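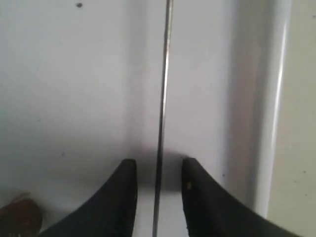
Varilla metálica fina, de color gris plata. Ligeramente inclinada, como casi todo en esta casa.

Quiénes somos

Dindel es un taller de varillas. Las cortamos, las enderezamos y las vendemos, y cuando alguien en una boda nos pregunta a qué nos dedicamos, solemos decir que al metal, que suena a más.

La empresa la fundaron Ljubica Vasić y Senad Lazarević en una nave de 60 metros cuadrados con una sola ventana, que da a otra nave. Ljubica venía de hacer armazones para pantallas de lámpara; Senad, de venderlos con regular fortuna. El primer pedido fue de 300 varillas y el cliente devolvió cinco por torcidas. Las seguimos guardando en un bote, junto a la cafetera, y a los nuevos se las enseñamos el primer día.

Hoy el catálogo tiene 2446 referencias. Muchas se diferencian en medio milímetro, y Ljubica las distingue con los dedos. Los demás usamos el calibre.

Servimos a talleres de lámparas, maquetistas, encuadernadores y a un señor que compra todos los meses y nunca ha querido decir para qué.

Cortamos a medida desde una unidad. Los presupuestos los contesta Senad, por escrito y con más detalle del que se le pide. En agosto cerramos; el teléfono sigue sonando, pero en una nave vacía.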